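Evening clay handbuilding group: call for participants

The Saavedra Community Studio is looking for new people to join its winter handbuilding group, which meets on Tuesday evenings in the upstairs room above the old Dakora bakery. We start in December and carry on until the spring, with a short break when everyone is away visiting family. If you have ever picked up a lump of clay and felt your shoulders drop a little, we would love to hear from you!

You do not need any experience at all. Some of us have been coming for years and still make lopsided bowls (we are very fond of our lopsided bowls), and others walked in last winter having touched nothing since grade school. Anca Olteanu leads the sessions and has a wonderful way of wandering past your elbow just when a handle is about to sag.

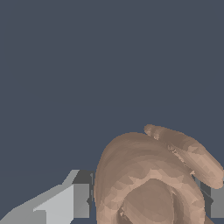
Do I need to bring my own tools?
We have plenty to share, so just bring an apron and an old towel, and wear shoes you don't mind getting dusty.

Each evening begins at half past six with tea and a bit of catching up. After that Anca shows us one technique, such as pinching, coiling or joining slabs, and the rest of the time is yours. You are welcome to follow along or to keep going with whatever you had on your shelf from before — plenty of people spend the whole winter on one teapot. We tidy up together and are usually out of the door by nine. 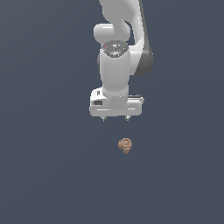 The fee is $81 for the whole season, and that covers clay, glazes and two firings in the big kiln. If that is hard to manage, please write to us anyway, as we keep a couple of places at a lower price and you will not be asked to explain yourself. There is room for 10 new members, and we fill the places in the order that people write in.

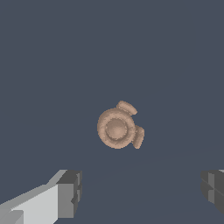 Our theme for the first half of the season is small things that are fun to hold. Anca wants everyone to try at least one piece made only from simple rounded parts, and it is a lovely way to learn how to join clay well. You might begin with a round body that has a thick, puffy rim and a smooth dome in the middle, then add two smaller rounded bits at the side, and see what it wants to turn into. After the break we move on to tiles and larger pots, and Floor Maes will be joining us for an evening on glazing.

To sign up, send a note to Floor at the studio desk with your name, a phone number and a line or two about what you would like to make. You can also drop your note through the door at 44 Celtimetti Street. Please mention any stairs or seating needs so we can save you a comfortable spot near the window.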